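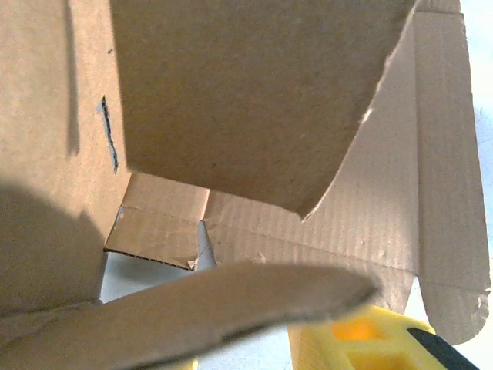
Solapas de una caja de cartón vistas desde la muñeca del robot, con el dedo amarillo de la pinza abajo a la derecha.

Quiénes somos

Zestard es un taller de automatización para almacenes pequeños, de esos en los que todavía se saluda a todo el mundo por la mañana y donde una caja puede llegar con las solapas rotas, torcidas o pegadas con demasiada cinta. Nos dedicamos a que un brazo robótico sepa abrir, cerrar y apartar esas cajas sin hacer daño a nadie ni estropear lo que llevan dentro. Parece poca cosa dicho así, pero llevamos años con ello y todavía nos da para muchas conversaciones a la hora del café.

Trabajamos en una nave de 1902 que fue fábrica de sombreros, con techos altísimos y un suelo que cruje por la parte del fondo (quien haya venido a visitarnos ya sabe de qué hablamos). Somos 11 personas entre mecánica, programación y atención a los clientes, y casi todos hemos pasado antes por algún muelle de carga, con frío y con prisas.

El fallo de Stoltport

Nos gusta contar esta historia a quien está pensando en trabajar con nosotros, aunque no nos deje en muy buen lugar. Un mes de agosto teníamos dos células recién instaladas en el almacén de Stoltport, dedicadas a abrir cajas devueltas. Una tarde, la pinza de la segunda se enganchó en una solapa medio rasgada. El sistema leyó aquella resistencia como si fuera el peso normal del cartón y siguió tirando, cada vez con más fuerza, hasta que la caja salió despedida de la mesa y cayó al otro lado de la valla, en el pasillo por donde pasa el personal.

No hubo heridos. El pasillo estaba vacío en ese momento y eso fue suerte, ningún mérito nuestro. Paramos las dos células aquella misma tarde y se lo contamos al cliente tal como había sido, con los registros de fuerza delante.

Hiếu Tiêu, que lleva la seguridad de nuestras instalaciones, pasó las semanas siguientes abriendo cajas con el robot en el taller: más de 600, y las peores que pudimos reunir. Cartón con el canto deshilachado, solapas interiores dobladas hacia donde no toca, rendijas en las que un dedo de plástico entra con facilidad y luego no sabe salir. De aquellas pruebas salió Lindum, nuestro módulo de parada. Vigila el tirón mientras la pinza sujeta el cartón y, si la fuerza sube sin que la solapa se mueva, detiene el brazo, afloja los dedos y avisa a una persona. También cambiamos la valla por una más alta, y ahora lo hacemos en todos los proyectos —incluso cuando el cliente nos dice que no hace falta—.

Cómo trabajamos hoy

Antes de cada puesta en marcha pedimos que nos manden cajas usadas de verdad, sin escogerlas, y las probamos en el taller con Lindum activado. Así lo hicimos en Meireles, donde la primera semana el brazo se paraba tan a menudo que el encargado nos llamaba todas las mañanas a las ocho. Fuimos ajustando el umbral poco a poco, con él al lado, y seguimos siendo buenos amigos.

Cada parada queda anotada y la revisamos con el cliente, también las que no tuvieron consecuencias. Si quiere leer el informe completo de Stoltport, pídalo en recepción o por correo y se lo enviamos encantados. Y si prefiere acercarse a la nave, mejor por la mañana, que es cuando el robot está abriendo cajas y hay café recién hecho.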